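双臂示教笔记：积木任务的遥操作采集

这周把积木任务的示教流程重新过了一遍，主要改了主手映射和夹爪阈值。记下来，免得下个月又从头翻聊天记录。

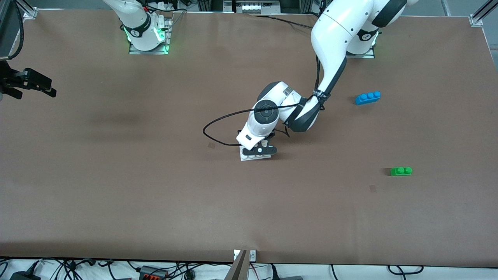
一、任务定义

左臂抓积木，右臂待命。第一阶段只做单臂抓取，目标按颜色指定，白、蓝、绿各算一个子任务。右臂虽然不参与抓取，关节状态照样写进数据，后面做双臂交接时格式不用再改。

积木是扁的，指尖离桌面的余量很小。下压过头会触发力矩保护，整条轨迹作废；下压不够，手指只夹住凸点，抬起时容易滑。Siham Yammine 建议在主手端加一个软限位，高度低于设定值后把竖直方向的增益降到原来的一半。试下来手感偏黏，但保护触发的次数明显少了，先保留。

二、主从映射

之前用的是关节空间一比一映射，优点是延迟低，缺点是操作员得迁就主手的姿态，腕部接近极限时动作很别扭。周三改成末端增量映射，踩下踏板才生效，松开可以重新摆手。代价是多了一次逆解，奇异点附近会抖。目前的处理是给关节速度加上限，超限就丢掉这一帧指令，保持上一帧。

夹爪单独走一个通道。主手扳机的原始读数噪声偏大，直接映射会让手指在闭合位置附近来回颤。加了一级低通，再设一段死区，问题基本消失。死区不能太宽，否则松手动作会滞后，学出来的策略也会跟着晚放。

三、采集规程

每个子任务采 200 条，每条上限 15 秒，超时重来。积木摆放由脚本给出坐标，人工照着摆，不凭感觉。Suleiman Isah 习惯把积木放得离基座很近，上一批数据里远端样本偏少，模型到了桌子外侧就犹豫，原因多半在这里。

操作员每连续采 6 条换人。时间长了动作会变快变糙，看轨迹的加速度曲线很清楚。

失败的轨迹不删，单独打标签。抓偏之后自己纠正回来的那种尤其要留，训练时权重怎么给还没定。

四、遗留问题

夹爪侧面的线缆弧度留得太大，腕部转到某些角度会挡住目标，也有挂到东西的风险。Hanne Damgaard 打算换成短一截的线，沿前臂固定。换线之后外观会变，旧数据能不能混用要单独测一轮。

时间戳对齐也没完全弄好。关节数据和图像分别走两条链路，现在按接收时间对齐，偶尔错开一帧。抓取慢的时候看不出影响，右臂加进来做交接时就不好说了。下一步改成硬件触发，接线图画了一半，等转接板到货再继续。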